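December, 7:40 a.m.
Humidity cabinet 2, drift check

Picked up from Halyna's note on the bench. Cabinet 2 has been reading high against the salt jars since the door gasket was changed. She suspected the probe. I wanted to rule out the seal and the salt before pulling anything apart.

Setup as left overnight: saturated sodium chloride slurry in the wide jar, reference probe through the lid, cabinet probe hung beside it on the same hook. Fan off. Cabinet setpoint disabled so the heater would not cycle. Target for the salt at room temperature is a little over 75 percent RH.

Readings on arrival:
Reference probe 75.4
Cabinet probe 78.1
Jar temperature 22.6 C

Reference is where it should be. Salt still has visible solids under the liquid, so saturation is not the question. Moved the cabinet probe to the magnesium chloride jar, which should sit near 33. Waited out the full settling time (125 minutes, per Josefien's sheet, and I did not cut it short as I did last time).

Cabinet probe in MgCl2: 35.6
Reference in MgCl2: 33.0

So the offset is nearly the same at both ends, 2.7 and 2.6. Looks like a plain zero shift. A contaminated sensor usually shows more error at the wet end. Gasket is cleared, at least as a cause of this.

Swapped probe cables between cabinets 2 and 3 as a cross-check. The error followed the probe and left the cable behind. Cable goes back where it was. Label on the cabinet 3 end is peeling, replaced with heat-shrink.

Decha asked whether we could just enter the offset in the controller and carry on. The Vorkik controller takes a single-point correction, so yes in principle. Objection: we have no history on how fast this probe is moving. The last entry in the log is at 2,610 operating hours and shows 0.4 high. Nothing written between then and now. If it shifted all at once, a fixed correction is fine. If it is creeping, we will be back here before the Visser samples come out.

Decision: correction of -2.6 entered, probe stays in service for paper conditioning only. The adhesive peel strips move to cabinet 3 until a spare arrives. Nele to order, same part number as before, and ask for the certificate with two points on it this time.

To do:
- Repeat NaCl check at the end of each week, write it in the log even if nothing changed
- Fresh MgCl2, the jar is getting low
- Tell Marloes that strips conditioned in cabinet 2 since the gasket change saw about 72 when the display said 75
- Find out who has the second hygrometer case

4:15 p.m. NaCl again with correction active. Cabinet probe 75.5, reference 75.4. Leaving it. 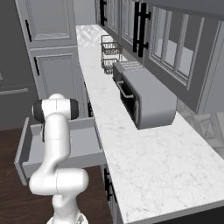 Do the strips already conditioned in cabinet 2 have to be redone?
Only the peel strips. The paper stock has a wide enough tolerance that a few percent low makes no difference to the result.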